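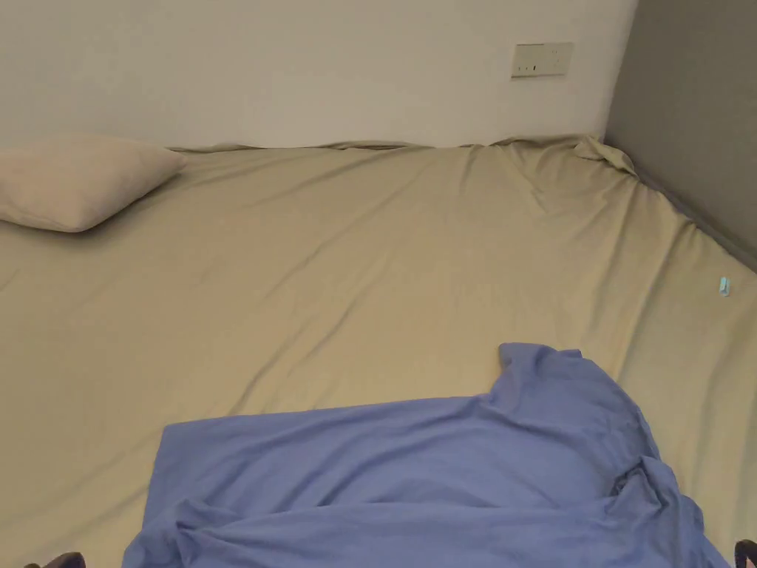

The Home Tasks Software Group at Trundside
May 1, 2020

The bed at Trundside is jammed into a corner, and that is the first thing everybody who works on it will complain to you about. White wall behind the head, gray wall down the right side, and no way to get at the far corner without leaning. I've leaned over it plenty by now. I came to write a piece about software and spent most of my first morning talking about sheets.

The blue cloth in the middle is the job. It starts out in a heap, or half a heap, and it's supposed to end up flat, and after that folded. A child can do it (mine won't, but she can). For a program it's a mess of questions, and the group has been chewing on them since February.

Ishbel Lindsay runs the planning side, and she talks fast. I asked her what made cloth so bad and she pulled a mug toward her across the desk. "Where's the mug?" she said. "There. Six numbers and I've told you everything about where it is and which way it's facing. Now do that for a shirt." You can't, is the point. A shirt can sit on a bed in more ways than you could ever list, and a good part of it is always hiding underneath some other part.

So her planner, which is called Nisbet, doesn't try to know the whole shape. I found this kind of wonderful! It looks at the view from the head camera and asks three or four cheap questions. Which bits of the outline are real edges of the fabric, and which are just places where it folds under? Is there a stretch of edge close enough to reach? If I took hold there and pulled, which way would the rest go? Then it picks one move, does it, and throws away nearly everything it thought it knew.

"We used to keep a model," Calum Galbraith told me. "A proper one, a mesh, with springs in it. Lovely thing. It was wrong by the second pull." Calum wrote the mesh, and he still has it in a folder, and I got the feeling he visits it. It could tell you how a cloth ought to behave on a nice smooth tabletop. But a bed is soft, and the sheet on it has wrinkles of its own, and cloth dragging over cloth catches and lets go whenever it feels like it.

Those wrinkles also make trouble for the part that does the seeing. This one is called Detari, and its whole business is sorting pixels into fabric to work on and fabric to leave alone. Blue on beige is the easy setting. You can pick out the blue from the next room. But inside the blue there are ridges and creases everywhere, and a ridge throws a little line of shade that looks an awful lot like an edge. Near the top of the cloth, over toward the right, there's a bit sticking up that might be a fold or might be some sort of collar. I stared at it for a good while and couldn't decide. Detari doesn't decide either. It gives that patch a low score and the planner looks elsewhere, usually down at the near side, where the layers are crumpled but at least within reach.

Els Verschueren is the one who taught it to be unsure. She labels the training pictures, or she did the first 491 of them herself before she got any help, drawing along every edge with a pen and marking each one as true, false or can't tell. The third label was a fight. Calum wanted two. His view was that a program with permission to shrug will shrug all day long, and for a few weeks it did exactly that, and the arms just hung there over the bed while the log filled up with "no candidate." Els fixed it by making a shrug cost something. Every time the software passes on a move, the bar for passing goes up a little, so that sooner or later it has to grab something and see what happens.

I watched a lot of seeing what happens. Some of it was lovely. One pull brought the left edge out so straight that I clapped, and was the only one clapping. Some of it was awful. On one run the planner got hold of the cloth with a pinch of bedsheet underneath, and spent the next while carefully trying to flatten the bed.

That grabbing-two-things problem is where the control people come in, and the control people are mostly Bjarke Kárason. Bjarke is calm in a way I would like to be. His loop runs 100 times a second, and it mainly cares about one thing – does this pull feel like the pull I was promised? A loose cloth comes away easily and gets a bit heavier as more of it lifts. A fitted sheet hardly moves at all, and then it pushes back. If the load climbs too quickly, his code opens the fingers and tells Nisbet the grasp was bad. He doesn't stop to ask why. "Asking why is slow," he said, and went back to his sandwich.

The corner by the gray wall is his favorite complaint. The sheet bunches up there, and the mattress slopes away toward the wall, and an arm that wants to come at the cloth from that side has to fold its elbow somewhere. The planner knows about the walls as flat surfaces it mustn't touch, with a margin of 12 centimeters. Everyone agrees that's too much. Cut it down, though, and the path finder gets brave and starts trying routes that scare people. They've been meaning to give the margin a speed setting, so that slow moves can go closer. It's on the whiteboard. It was on the whiteboard in an older color of marker too, underneath.

Then there's small stuff. Off to the right on the sheet sits a little light blue thing, long and narrow, a clip or a tag maybe. To Detari it's a question: blue, so is it cloth? Els has a rule that anything blue has to be bigger than a certain patch before it counts, and the rule mostly works. Her worry is the opposite case, a sleeve or a corner poking out from under a pile, which is small and blue and very much cloth. She'd like the software to remember where the cloth has been over the last few moves and judge from that. Ishbel would rather it remembered nothing. They were still at it when I left for lunch, and had moved on to the pillow by the time I got back.

What I'd missed, coming in, was how much of the work is tooling. Murdo Baxter built the replay viewer, and I think it's the best thing in the building. It puts the head camera view on one side and the planner's thinking on the other, and you can drag a slider back to any instant and ask what it believed right then. You can also swap in tonight's code and see what it would have picked instead. Before that, says Murdo, a bad run meant four people standing by the bed with four different memories of it. Now they go and look. He named it Grarham after a misspelled folder, and everybody pronounces the extra r on purpose.

He let me have a go. I dragged back to a point with the cloth spread across the middle of the bed and the tips only just poking in at the bottom corners of the view, and I had to choose a move before the viewer would show me Nisbet's. I went for the raised bit at the top. Obviously! It was sticking up, it was begging to be taken. Nisbet had gone for the near edge, with a score for my choice so low that Murdo had to widen the column to show it.

They haven't got to a clean fold from a full heap often enough for anyone to brag. Ishbel puts it at around one run in three on a good day, and she wouldn't tell me what a bad day looks like. Next on the list is a striped cloth, which Els is dreading, as every stripe is a line and every line might be an edge. She's already started drawing.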